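Minutes of the meeting, Huver label group
2019-11-05

Present: Cyrill Schwaiger (minutes), Hollenstein, Tremau, Zuletti

1. Second album of Tremau
The mixes of eight songs are finished. Two more were recorded in September, but the vocals are still too quiet in the chorus. Tremau will sing them again before the mastering.
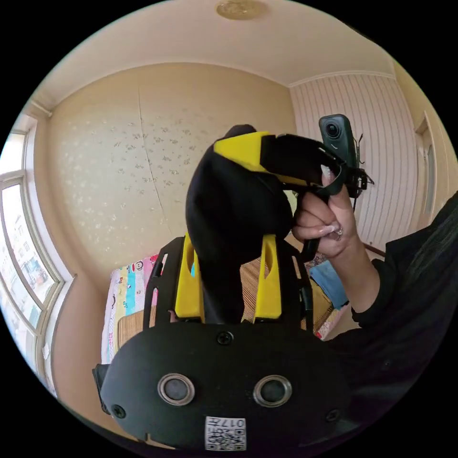

Yellow fingers, black side rails

2. Pressing
It was discussed how many records we should order. The first album sold around 900 copies on vinyl. The plant gives a better price from 2000, but we have no storage for so many. Decision is postponed.

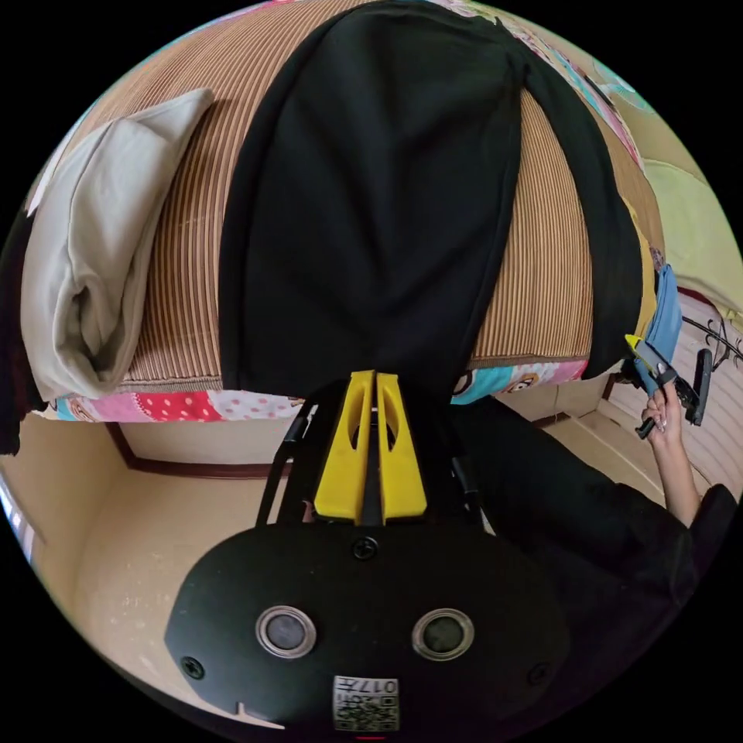
Zuletti remarked that the people who buy at concerts ask mostly for vinyl, and that a small first order would be sold out before the tour is over.

3. Single
Three votes for the slow song with the organ, one vote against. Hollenstein finds it too long for radio - a shorter version will be made and sent to all.

4. Tour
Six concerts are confirmed. The support act is still open.
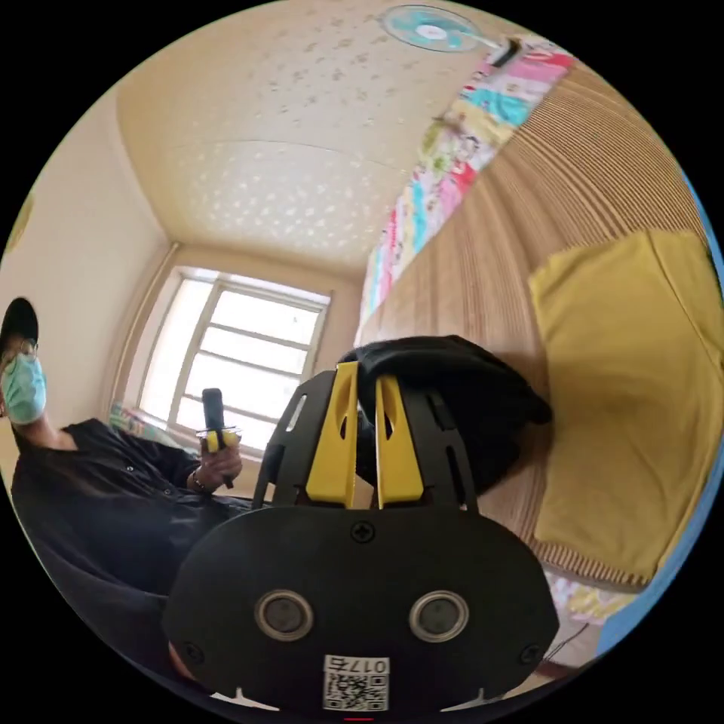
For the last concert we would like to have the brass players from the record. Schwaiger asks them for their fee and reports at the next meeting.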